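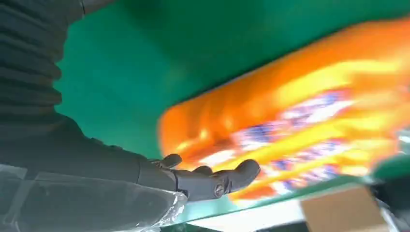
Page last changed: Friday, January 31, 2025

The customer should see where the load goes

Opinion – Hirside Removals and Clearance Forum

When a household in Hirside books a removal firm, it receives a good deal of paper. There is a quotation, an inventory, a statement of insurance and, in most cases, a signed sheet on delivery. When the same household books a clearance, often from the same firm and sometimes on the same day, it receives very little. A price is agreed at the door, the load is taken away and a receipt is issued with the words "clearance, one load". The Forum believes that this difference has gone on too long, and that every domestic clearance should end with a written record telling the customer where the goods were taken.

This is an opinion which not all of our members share. It is put forward here under the Forum's name following discussion at the October meeting, where a majority supported it and a substantial minority did not. The objections are set out below as fairly as we are able.

What a customer is buying

A clearance is easily mistaken for a simple service. A van arrives, the garage is emptied and the van leaves. Yet the customer has handed over goods of very different kinds. A typical garage or spare room will hold furniture fit for further use, broken furniture, metal, paint, textiles, electrical items and a quantity of ordinary rubbish. Each of these should properly go to a different place. Some of it has a resale value, and some of it costs money to dispose of.

The price quoted at the door takes account of all this, or ought to. A firm which intends to sort the load, sell what can be sold and pay the proper gate charge on the remainder will quote one figure. A firm which intends to tip the whole load at the nearest opportunity may quote a lower one. From the doorstep, the customer cannot tell the two apart. Both firms have a van, both send two people, and both leave the room empty.

The honest firm therefore competes at a disadvantage that it can do little to correct. It may say that it sorts and recycles, but so does every firm, and the words have been printed on so many leaflets that they have lost their force. Only evidence relating to the particular load would make any difference, and at present hardly any firm supplies it.

The Plenitz record

The Forum's view has been shaped by the experience of Plenitz, a member firm with yards at Hirside and Ronstead. Plenitz introduced a disposal record for all of its domestic clearances and has kept the system running through 3935 jobs. The record is one side of one sheet. It gives the date and address of the collection, the registration of the vehicle, and a short table of categories with the destination of each. Where part of the load has been weighed at a transfer station, the number of the weighbridge ticket is entered. The sheet is sent to the customer within 30 days.

Members have asked whether customers take any notice of it. Plenitz reports that 668 of those customers made contact after receiving the record. Some wished to know more about the resale of furniture, and a number asked for a second copy on behalf of a landlord or an executor. A small proportion disputed an entry. The firm regards these disputes as useful. In several instances an item entered as waste had been set aside for reuse, and the mistake lay in the office.

We do not claim that one firm's figures settle the question. Plenitz is larger than most of our members and had a yard office with the capacity to take on the work. Its experience does show that the record can be produced in the ordinary course of business, by ordinary staff, and without special software.

The matter of cost

The objection heard most often concerns cost, and it deserves a proper answer. Sorting takes time. Recording takes further time, though less than is commonly supposed if it is done while the load is being sorted and the items are in front of the person holding the form. Left until the end of the week, it becomes a matter of memory, and the record loses its worth.

Plenitz puts the cost of the record at 68 pence a job, including postage where the customer has no e-mail address. Smaller firms have told us that they would expect to pay more. We accept that. Even at several times that figure, however, the sum is small against the price of a clearance, and we see no reason why it should not be shown openly on the quotation.
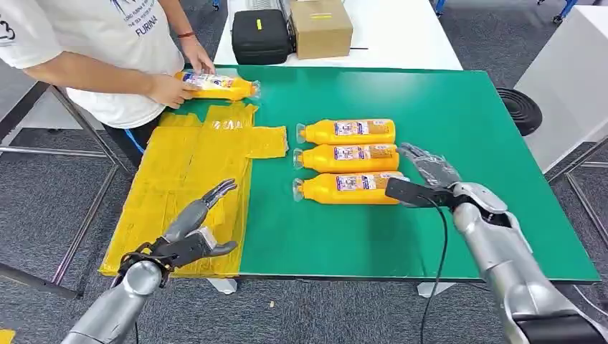
There is a related concern that customers will not pay even a small additional charge, and that the work will pass to firms outside the Forum which offer no record at all. Some work will be lost in this way. Members should consider, though, what kind of work it is. The customer who chooses solely on price was never securely ours, and a trade which sets its standards by that customer will find them falling every year.

A different position arises with letting agents, solicitors handling estates, and housing providers. These clients book repeatedly and are answerable to others for what they spend. Several have told member firms that they would prefer a contractor able to show where a load went. One agency in Ronstead has already made it a condition of its clearance work.

The objection on grounds of trust

A second objection was put with some feeling at the October meeting. It was said that a record of this kind implies suspicion, and that a firm with a good name in its own town should not be asked to prove itself on every job.

The Forum understands the sentiment. Many of our members have traded in the district for a long time and are recommended from one neighbour to the next. But removal firms of equal standing complete an inventory for every house move, and none of them takes it as an insult. The inventory protects the firm at least as much as the customer. If a box is said to be missing, there is a document to consult. Clearance crews have no such protection. When a relative telephones three weeks later to ask what became of a sideboard, the firm must rely on the recollection of two people who have since emptied a good many other houses.

Reputation also travels less well than it once did. People move into Hirside from elsewhere and know none of the local firms. They search for a clearance service on a telephone and choose from the first few results. A written commitment to supply a disposal record is something such a customer can compare. A good name among neighbours is of little help to a person who has not yet met them.

Limits of the proposal

It would be wrong to expect too much of a sheet of paper. A dishonest firm can complete a form dishonestly. The weighbridge number offers some check, as it can be traced, but a category such as "reuse" is harder to verify. The Fawzy depot at Ronstead, which takes furniture from several of our members, has offered to stamp the record on receipt, and we would welcome the same offer from other depots. Until it is general, part of every record will depend on the word of the firm.

Nor should the record become long. Earlier drafts circulated among members ran to four pages and asked for the condition of each item. No crew could be expected to complete such a document on a wet afternoon with another job waiting. The categories should be few and in plain words, and a mixed bag of household rubbish should be entered as a mixed bag of household rubbish.

Small loads present a real difficulty. A firm collecting a single mattress may combine it with goods from six other addresses before visiting any site, and the weighbridge ticket will then cover them all. We suggest that the ticket number be entered on each of the records concerned, with a note that the load was shared. Some members consider this too loose. We think it acceptable – a shared ticket still shows that the goods reached a lawful site, and on what day.

What we ask of members

The Forum has no power to compel, and does not seek it. We ask that member firms adopt a disposal record for domestic clearances of half a van or more, and that they state on their quotations whether a record will be supplied. A model form, based on the Plenitz sheet with two categories removed, is available from the Forum office on request. Firms may put their own heading on it.

We ask in addition that members who decline should tell us their reasons in writing. The arguments made in October were helpful and have altered this proposal in two respects: the threshold of half a van was not in the original text, and the period for sending the record had been shorter. Further comments from firms operating a single vehicle would be particularly valuable, as they are the members on whom the work will fall most heavily and from whom we have so far received the fewest replies.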